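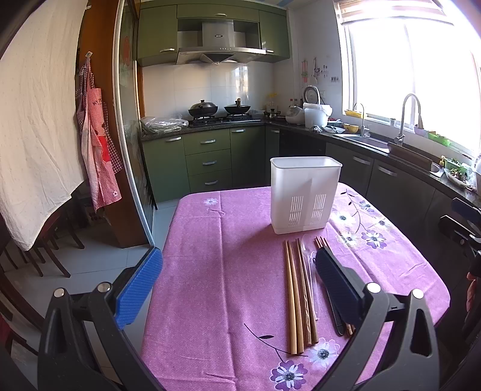
How to record a utensil sorting task with the hand-held gripper

Written by Elibariki Lukumay. Last changed Tuesday, October 8, 2024.

This page explains how we record the utensil task in home kitchens. It is for people who will make recordings for the Ogola project and who already finished the short practice with blocks. If you did not do the practice yet, please ask Mwajuma Lema for a place before you continue.

The task is simple to say. Chopsticks and spoons are lying on the table, and they must go in the utensil holder. A person does it in five minutes without thinking. For the robot it is one of the more difficult tasks in our list, so the quality of your demonstration matters a lot.

What you need

The gripper with its camera, fully charged
A memory card with free space
A utensil holder with open top, with or without a divider
Chopsticks, and some spoons of plastic or metal
A table where you can stand on at least two sides

Please use the things which belong to the kitchen. In the first months we carried the same set of cutlery to all homes, and the policy learned this set very well and no other. A flowered tablecloth is good. A bare table is also good. Do not remove the cloth to make the table look cleaner, and do not tidy the counters behind.

Step 1. Check the finger pads

Open and close the gripper a few times in the air. The two fingers should arrive together. Then look at the pads. They can be of different color, this has no importance, but both must sit flat on the finger and have no oil on them. Wipe them with a dry cloth. If a pad moves when you push it with your thumb, tighten the screws on the finger before you record.

Chopsticks are thin and smooth, and a pad that moves only a little will let them turn in the grip. You will maybe not feel it in your hand, but later it is visible in the data.

Step 2. Look at the light

Many kitchens have a window near the sink, and the camera will often look toward it. A bright window at the side of the view is acceptable. It becomes a problem when the table turns so dark that you cannot separate one chopstick from the next in the preview. In this case go to another side of the table. If it does not help, lower the blind by half.

Do not switch lamps on or off during one recording. The camera changes its exposure and we lose the tracking for a moment.

Step 3. Place the holder and the utensils

Put the holder near the middle of the table. Put the utensils between you and the holder, close enough that the camera sees both when you start. For the first recordings, let the chopsticks lie more or less parallel with one end toward you. A spoon may lie among them. Later you will make it more messy, but begin like this.

If the holder has a divider, decide now which side is for chopsticks and which is for spoons, and keep this choice for the complete session. Write it in the session note. Kibet Muli reads all notes before training, and he cannot guess it from the video when you change it in the middle.

Step 4. Make the mapping recording

Before the real demonstrations, start the recorder and move the gripper slowly over the table and a little to the left and right, as if you draw a big number eight. Let the camera see the table, the holder and also the room behind. Cabinets, door frames and hanging clothes help the software to find its position. A plain white wall does not help.

Step 5. Record the demonstrations

Start with the fingers spread open, above the near side of the utensils. Stay there for two seconds. Then:

Go down to one chopstick, near its middle, with the fingers across the stick.
Close gently. Wait a short moment.
Lift it straight up until it is free from the others.
Turn your wrist so that one end points down.
Move over the correct side of the holder, lower the end in, and open.
Come back over the table with open fingers.

Repeat until the table is empty, then hold still again and stop the recorder. This is one demonstration. We ask for 6 of them in each layout.

Use only the gripper. The free hand stays away from the table, also when something rolls. If a chopstick falls on the table, pick it up again with the gripper and continue, this is useful data. If it falls on the floor, stop and mark the recording as failed.

About the speed: move slower than you want to. Margus Ramanauskas, who is very experienced with this, moves at nearly half of his normal speed and pauses before each grasp. When I was new I moved too fast in the turn of the wrist, and half of my first session had to be thrown away.

Step 6. Change the layout

After each group, change one thing. You can turn the holder by a quarter, move it toward a corner, cross the chopsticks over each other, or hide the handle of one utensil partly under another. Also stand on another side of the table for at least one group. Change one thing only and write down what it was.

Common problems

Two chopsticks come up together. It happens when the fingers go too deep. Put both down again, open, and take one. Do not shake the gripper to lose the second stick.

The clear spoon is hard to see in the preview. This is normal for transparent plastic. Approach it from the handle side and pause a little longer above it. Please do not replace it with a colored one.

The pad hides the utensil. When you come very low, a finger can cover the thing you want to take. Aim while you are still high, then go straight down.

The holder falls over. A light plastic holder tips easily when it is empty. Lower the first stick close to the center, and do not lean the stick on the edge. Do not put a weight inside.

The tracking is lost. The recorder beeps twice. Stop, go back to Step 4 and make a new mapping recording.

After the session

Copy the card to the Timthorpe drive on the same day, in the folder with the name of the home. Add the session note. Put everything on the table back as the family had it. Recordings are kept for 365 days, and a family can ask to delete theirs at any moment in this time. Send these requests to Decha Bunnag.

The next page, about cups and bowls, will be ready in December.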